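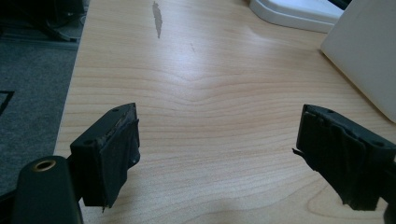
Re: [divmont-registers] Burials volume, who has what, and the Tusel mess

From: Manon Grewal
To: divmont-registers
Date: 26 November 2025

All,

Quick one as I'm out the door in a minute. Replying to Trevor underneath but other bits for everyone first.

Burials volume is in the index as of last night. 1,789 entries, includes the loose sheet that was tucked in the back. Of those 470 still want a second reader. Mostly the middle stretch, where the clerk changes and the new man can't seem to close an a or an o. If you did the baptisms with us you'll know him. Same one who writes Cotard so it looks like Colard, and then really does have a Colard family three pages on. So please don't "correct" either to the other. Type what you see, put your guess in the notes column.

Batches are 15 pages now. The old ones were too long and people were going quiet halfway through, me included. Take one, put your initials next to it on the sheet, take another when it's done. If you've had one since before summer and it hasn't moved, no hard feelings, just clear your initials and somebody else will pick it up.

Ages. Still getting "infant" turned into 0. Please leave as infant. Same for "aged" on its own, that is not a missing number, that is all he wrote. And fractions of a year as written, not converted to months.

Dates: where he's put two years with a stroke between, put both. Yvette did a nice note on this for the baptisms, same rule applies, it's in the files area under her name.

Abbreviations. Wm, Jno, Thos etc stay as they are in the first column and get expanded in the second. I know it is tedious. The search only looks at the second column so if you skip it the poor man can't be found by anyone.

Then the volume itself. Ghaffari have got it for the spine and say we get it back in February. So no checking against the original till then, scans only. If a scan is unreadable put UNREAD and the page number and I'll keep a list to take in with me. Pages near the gutter are bad, I know, it wouldn't open any further without something giving.

Now Trevor's message:

> From: Trevor Dhillon
> To: divmont-registers
>
> Hello everyone,
>
> I did an export from Tusel over the weekend to look for my own
> lot and had a few oddities. Some surnames have come out with the
> accents turned to question marks. Some rows have shifted along
> one, so the occupation is sitting in the parish column and I
> have an ancestor resident in Blacksmith. Is this me or is it the
> file? I am opening it in the ordinary spreadsheet program.
>
> Also, is anybody else seeing the same burial twice? I have
> 2 entries for Ann, widow of the miller, same day, same age, but
> different page numbers. I didn't like to delete one.
>
> Lastly could we have a rule on "of this parish". Itzel has been
> typing it in full, Ghislain puts OTP and I have been leaving it
> out. I don't mind which.
>
> Trevor

Trevor, thanks, in order:

Question marks, that's the spreadsheet. Don't double click the file, open the program first and use import, then pick UTF-8 from the list. Should come out right. If not send me the row number.

Shifted rows, that's the file. Someone (could well be me) has typed commas in the notes column and the export doesn't wrap them. Ghislain thinks he can fix it at the Tusel end. Until then use semicolons in notes please, everbody. I've put right the ones I could find by sorting on parish. Blacksmith is gone, so is Spinster.

Ann the miller's widow. Not a duplicate, leave both. The clerk wrote up a fair copy of part of that year and it got bound in with the rough one. There will be more of these. They don't always agree either, there's a child who is Mary in one and Margery in the other. Keep both, put DOUBLE in notes with the other page number. Well spotted for not deleting.

"Of this parish": OTP. Shorter. Itzel, sorry, no need to go back and change yours, I can do a find and replace in one go.

Still need someone for the last batch of marriages, the one with the ink gone through. It's slow going but the names are fairly big. Yvette has offered to be second reader if anyone will go first.

I won't be on email much next week so if it's about logins ask Ghislain, about handwriting just post a crop to the list and someone will shout out.

Right, bus. Thanks all

Manon

PS the sheet for initials is the same link as befoer, I've only added a tab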